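Netness is looking for packing and sorting participants for a home-goods study starting in August. The work consists of placing small personal items into cardboard boxes, one at a time, in a furnished room. No previous warehouse experience is required.

## Scope of the work

Each session covers one box and one set of items. A set is made up of soft and light goods of the kind kept in a bedroom: plush keychains, small figures in clear bags, boxed tissues, small cushions. Participants pick up each item, place it in the box, and take it out again when the set is complete. The same set is then repeated in a different order.

Items are laid out on a patterned cloth beside an open box. The layout changes between rounds and is prepared by the session lead, so participants do not need to bring or arrange anything.

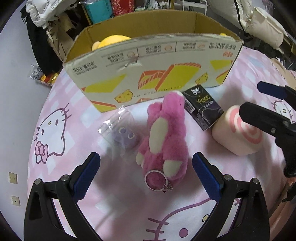

Plush items may be pressed lightly to fit but must not be folded. Items supplied in a clear bag stay in the bag, and the bag stays closed. Key rings and clasps go in with the item they are attached to. Printed boxes are placed flat where space allows - if not, on the long edge. Nothing may rest on the box flaps.

The full plan contains 2,893 placements. Each participant is assigned a share of these, divided over three sessions. Speed is not measured. A dropped item is picked up and the placement is repeated.

## Requirements

- Age 18 or over
- Able to stand at a table for 91 minutes, with one break
- Normal use of both hands
- Able to tell pink, lavender and cream apart under indoor lighting
- Able to follow short written instructions in English
- No strong reaction to dust or plush fibers

Long sleeves should be rolled up. Rings and bracelets are to be removed before the session and can be left in the locker at the entrance.

## Room

The room is a regular living space with a table, shelving and a coat stand. Household items stay in place during sessions and are not to be moved. Street shoes are left at the door.

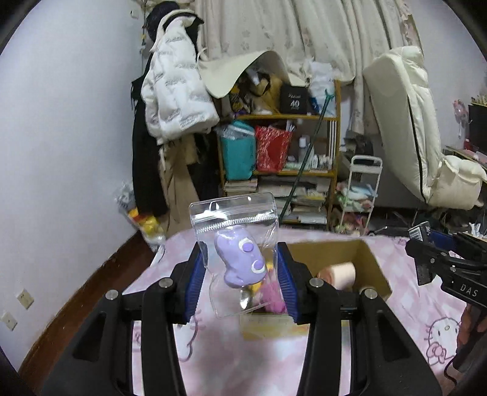 *Bagged figure with metal clasp or key ring, open box behind.*

## Pay and schedule

Payment is a fixed 1,000 for all three sessions, in local currency, transferred after the last one. Participants who complete only part of the schedule are paid per session. Morning sessions start at 9:30 and afternoon sessions at 2:00. Travel costs are not covered.

## How to apply

Send a short message with your name, age, preferred start time and dominant hand to Kerttu Pesonen at the Netness study desk. Use the subject line "Zunach packing". A résumé is not needed. Questions about payment go to Lăcrămioara Preda at the same desk.

Selected applicants receive the instruction sheet and the address by return message - please read the sheet before the first session.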